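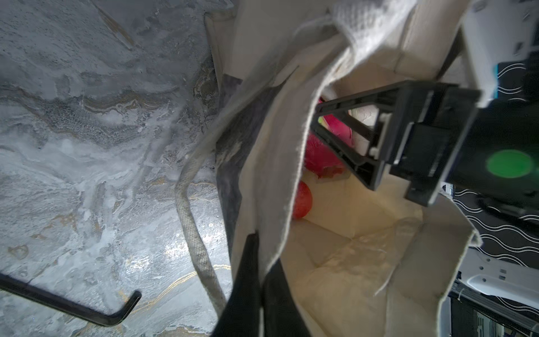
Trying the Cileo fingers against the Kan ones, bag test

Same arm, same controller, swap fingers only. Takes a morning if the bolts behave.

1. Power down before you swap. Wait for the controller fan to stop.
2. Fit the fingers, snug the bolts, then re-zero. Skip the re-zero and your widths are junk.
3. Set grip force to 3 on both. Fruit bruises above that.
4. Canvas tote on the floor, mouth open. Straps out to the side – they snag.
5. Approach from above, slow. Speed 300 till you're past the rim, then drop it by half.
6. Close, lift, hold, put back. Log evrything, misses too.

Wrist camera: lock the exposure first. Bag interiors are darker then the floor and auto hunts every time you dip in.

Error 465 means the fingers stalled on cloth. Open, back out, retry. 904 is a cable, reseat it at the wrist.

Settings file is from Hok-lam Yen at Sisthorpe. Clindton fingers next, once the adapter plate shows up.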